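The Judska Comparison

By Ashraf Shehata
July 11, 2019

The rule at Evthorpe was that whoever complained last about the drivers had to run the next comparison. Dunstan had complained at 4:40, over the microwave, with his mouth full, and he maintained afterward that this should not have counted.

"It was a remark," he said.

"It had the word 'garbage' in it," said Mevley, and handed him the binder.

Mevley was not her real name. It was the name of the town on her first badge, printed in the wrong field by a badge office that had since been closed, and she had decided years ago that correcting it would take more out of her than answering to it.

The binder belonged to the Judska question. Judska made needle drivers with a new jaw, and they wanted Evthorpe to say that the new jaw was better than the old jaw. Evthorpe wanted very much to say it, as Judska had already paid for the carpet. What stood in the way was the data, which so far consisted of 528 stitches, and the 528 stitches said that the old jaw and the new jaw were the same jaw.

"They can't be the same," said the man from Judska on the phone, every morning. "One of them is new."

So there was to be another round. Dunstan sat down at the console, took off his watch, put his forehead against the rest and his thumbs and fingers into the loops, and sighed in a way that the microphone picked up and would keep forever. Mevley sat at the side monitor with the pencil.

"Lights," she said.

"They're on."

"I know they're on. It says on the sheet I have to say it."
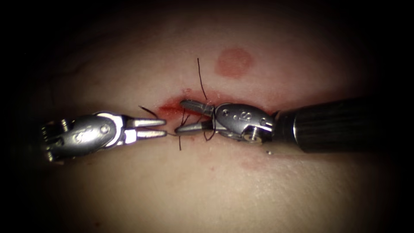
"You're crowding yourself," said Mevley.

"I'm approaching."

"You're approaching like two people trying to get through a door."

Dunstan said nothing. He had a theory that the console could hear criticism and responded to it by adding a very small delay. He had once brought this theory to the controls group, who measured the delay before and after an insult and found no difference, and who then, he noticed, stopped inviting him to things.

There were two controllers to try as well as two jaws. The first one did what your hands did. The second did what it thought your hands had meant. Dunstan disliked the second, which had opinions about tremor, and he disliked the first more, which passed on every one of his to the tissue with perfect manners. The sheet called them A and B. Nobody working at the console was supposed to know which was running, but B had a way of finishing your sentences.

"This is B," he said.

"I can't tell you that."

"It just smoothed me."

"Maybe you were smooth."

They both considered this and let it go.

The trouble with comparing grippers, as Dunstan had explained to his mother in March, was that the thing doing the gripping was never the thing you ended up measuring. You set out to measure a jaw and you measured the thread. You changed the thread and you measured lunch. His mother had asked whether there was any chance of his being a dentist.

"Thread," said Mevley.

"I see it."

"You see it from the side. It's gone around you from the front."

"Around me where?"

"Which word do you want? The sheet has 'looped,' 'fouled' and 'other.'"

"What did I get last time?"

"'Other.' You got 'other' and I had to attach a page."

He asked for the close view, and she gave it to him. The close view was the newest thing in the room, and the only one Judska hadn't paid for. It gave you the work from a distance at which no one has ever wanted to see their own work. The first week they had it, two people asked to be moved to purchasing.

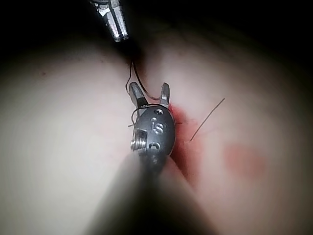
"Oh," said Dunstan.

"I'm going to put 'looped.'"

"That's generous."

"It's nearly five. I'm a generous person at nearly five."

He stayed where he was for a bit and moved nothing, which under A took discipline and under B took none at all. He thought about the man from Judska, who would be at his desk by seven with his coffee and his belief. He thought about the carpet. It was a good carpet. You could drop a binder on it and hear hardly anything, and he had.

"Suppose I pull left," he said.

"Suppose you do."

"Is that a no?"

"I'm an observer. I suppose along with you."

"If this were the old jaw, I'd pull left."

Mevley looked at the sheet, then at the back of his head, and then turned the sheet face down on the desk, where it could no longer be of use to either of them.

"Dunstan," she said. "Which one do you think you've got?"

"The new one. It's slippery and it's pleased with itself."

She wrote something. It was a longer something than "looped." He could hear the pencil going all the way to the margin and back, and he knew from 3 years of sitting with his face in that machine what a pencil sounded like when it was writing down the other answer.

"Don't tell me," he said.

"I can't tell you. It's blinded."

"Then don't write so loud."

She turned to a clean page. There were 102 stitches on the plan and the day's column had a single mark in it, with a note beside the mark, and an arrow from the note to a second note. Down the hall somebody started the microwave.

"Lights," said Mevley.

"They're on," said Dunstan, and pulled left.

© 2019 Ashraf Shehata. All rights reserved. | Contact | Back to top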